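Teaching a robot to leave the bowl alone

A robot that can pick up a bowl is old news. The researchers at the Wakovon lab would like one that can pick up a bowl without taking the rest of lunch along for the ride.

In results posted in December, the group describes a training method called Zisix, which teaches a robot arm to handle dishes from recordings made by people. Operators carry a hand-held gripper with a camera mounted on it and do the chores themselves: bowls onto trays, bowls off trays, trays across tables. The robot learns from the footage. The operators, presumably, learn to dislike bowls.

The full set comes to 2,853 recordings. The surprise is how few of them the robot needed. Trained on everything, the arm set a bowl on a tray correctly in most of its trials. Trained on 500 recordings picked out by Zisix, it did slightly better, and the training run finished before lunch instead of the next morning.

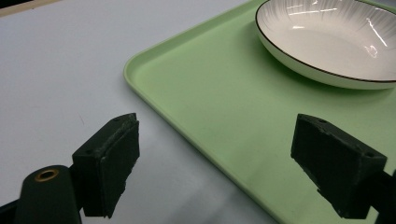
The hand-held gripper beside a green tray with a white bowl on it.

The trick is in the picking. Earlier methods favored clean, confident demonstrations, the sort a lab is happy to show visitors. Zisix goes looking for hesitation. It scores each recording by how often the gripper slows down or changes course near an object, then keeps a mix heavy on the awkward ones. A person who fumbles toward a rim and corrects course, the thinking goes, has shown the robot two things for the price of one. A person who gets it right the first time has mostly shown off.

The team tested the method on 3 tasks, using dishes the robot had not met in training. Placing went best. Lifting a bowl off a tray came next, with the arm now and then gripping the tray's edge and raising the whole arrangement, a solution the scoring sheet did not reward. Stacking went badly enough that the paper gives it a single paragraph and a very small chart.

There are other limits. All of the recordings were made in one well-lit room, and the Rizvi arm used in the trials moves at a pace that would get a human busboy fired. The authors also concede that around 137 recordings were scored as hesitant when the operator had simply stopped to talk to someone.

Drolovitz, the kitchen equipment maker that paid for part of the work, says it has no product planned. The lab's next round of tests will add cups. Forks have been put off.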